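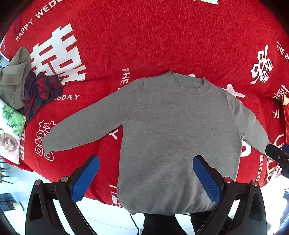 A gray crew-neck sweater with a ribbed neckline

A sweater (called a jumper or pullover in British English) is a knitted garment that covers the upper body and arms. Most are pulled on over the head, while those that open down the front are usually called cardigans. Sweaters are worn by adults and children of all genders, either over a shirt or blouse or next to the skin.

Etymology

The word comes from the verb "to sweat." In the nineteenth century it was used for heavy woolen clothing worn during exercise, and later for the knitted top worn by rowers and other athletes. By the early twentieth century the name had passed to everyday knitwear.

History

Knitted woolen tops were worn by fishermen and sailors in the British Isles and the Channel Islands long before they were fashionable elsewhere. The guernsey, a tightly knitted garment from the island of the same name, was valued because it shed light rain and allowed free movement. Wool for such garments was often left with some of its natural grease, which helped keep water out.

Machine knitting made sweaters cheaper during the nineteenth century. In the 1920s they became part of ordinary dress, helped by the popularity of golf and tennis. College sweaters with a large letter on the chest were already common in the United States by that time.

Construction

A hand-knitted sweater may be made in flat pieces and sewn together, or knitted in the round with few seams or none. Factory sweaters are often made as shaped panels joined at the edges – a method known as fully fashioned knitting. Cheaper ones may be cut from knitted cloth and sewn.

The neckline, cuffs and hem are usually ribbed. Ribbing stretches and returns to shape, so the garment stays close to the body. Common necklines include the crew neck, V-neck, turtleneck and boat neck. Sleeves may be set in at the shoulder or joined by a slanting seam to the collar, as in the raglan.

Materials

Wool, cotton, acrylic and blends of these are the most common fibers. Cashmere and alpaca are softer and cost more. Acrylic is light and easy to wash but tends to form small balls of loose fiber, known as pills.

Care

Wool sweaters are generally washed by hand in cool water and dried flat. Hanging can stretch the shoulders, so heavy knits are better stored folded. Clothes moth larvae feed on wool and other animal fibers, and garments should be clean before they are put away for the summer.

See also

Cardigan
Guernsey
Knitting
Sweater vest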